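Setting Out Disposable Cutlery at a Self-Service Counter
Hondholm Shared Kitchens: Guidance for Building Users
Last revised Jan 1, 2021

This page applies to all groups that use the kitchen counters at Hondholm for meetings, lunches and receptions. It explains how plastic cutlery is to be sorted and placed before guests arrive.

What is needed
Mixed cutlery is supplied by Fomach in bags of 200 pieces. One bag is sufficient for most bookings. Larger events may request 2 bags under stock number 2353. Each counter also requires three open cups or small baskets, one for each type of utensil.

Preparing the counter
1. Wipe the countertop and allow it to dry.
2. Wash and dry both hands. Gloves may be worn but are not required.
3. Place the cups in a row within easy reach of the wall, leaving the front of the counter clear. Electrical outlets must remain accessible.
4. Open the bag along its seam and lay it flat in front of the cups. Pieces that have not yet been sorted should stay on the plastic.

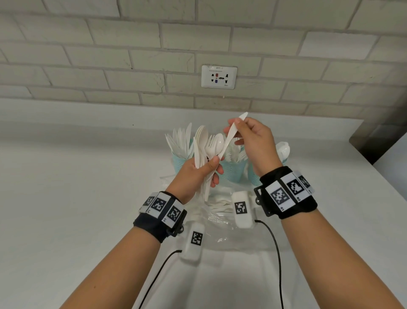

Sorting mixed cutlery into cups for knives, forks and spoons.

Sorting
Take up a small bundle at a time and hold it upright. Draw out the pieces of one type and place them in the correct cup before moving to the next. Spoons often nest inside one another and should be separated.

Knives, forks and spoons are not to be combined in one cup, even when few remain. Do not overfill. Guests should be able to remove a single piece without disturbing the others.

Direction of handles
For receptions at the Belkadi Room, cutlery is placed with the handles up. Other counters may follow the preference of the booking group, provided that all cups on the counter match.

After the event
Unused pieces from an opened bag may be kept in a closed container for the next booking. Any piece that has fallen on the floor must be discarded. Empty bags go in the Trirgate film collection bin beside the service door.

Requests for additional cups should be made when the room is booked.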